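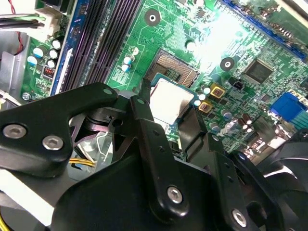
Can a robot do an ordinary bench job, such as fitting a processor into a desktop board, as reliably as a trained person? On a prepared bench with known parts it can come close, but in a repair shop where every case is different it can't yet.

Search this site Enter keywords Go

Courses > Automation and Work > Unit 4 > Handout 2

July
Posted by the Automation and Work teaching team, Wostham

Handout 2: Small parts and tight spaces

Read this before the lab session. Bring it with you, along with your notes on grippers from Unit 3.

Last week we looked at chores that forgive mistakes. A towel folded a little crooked is still folded. Seating a CPU is a different sort of task. The part has to be the right way round, flat, and lined up with the socket before it is let go. On a board where the contacts are fine pins in the socket, a corner that drops first can bend several of them.

What makes the job hard

Reach. The case walls, memory slots and cables limit the angles a hand can come in from. A person tips a wrist without thinking. A two-finger gripper with wide brackets needs a planned path.

Sight. A camera at the wrist gets close to the work, but the fingers and the part can block the view of the socket. Metal heat spreaders and bare contacts also throw back light, and glare on a socket edge can hide the edge the software is trying to find.

Touch. People feel when a chip has settled into place. Many grippers report only how far the fingers have closed – useful for knowing that something is held, much less so for knowing how it sits.

The Trirnus trial

Trirnus ran a bench trial at its Wostham shop using software from Drillness. The arm made about 3,000 attempts at placing a processor in an open socket, and 2,694 were accepted at inspection. The rest were stopped by the software or rejected by the inspector. All of the boards were one model, held at the same angle. When the shop tried boards from its repair shelf, the arm had to be set up again for each one.

Mirzaei, which builds desktops to order, took another route. People place the processors there, and arms drive the case screws and move finished units to the packing table.

For discussion

Is a job "automated" if a person has to set up the arm for every new board? Work out the share of accepted placements at Trirnus and decide whether you would pay for it.

Pick one chore at home that needs a part lined up before it is released – changing a vacuum filter will do. Write down each point where you relied on feel. Half a page is enough, handed in at the start of the lab.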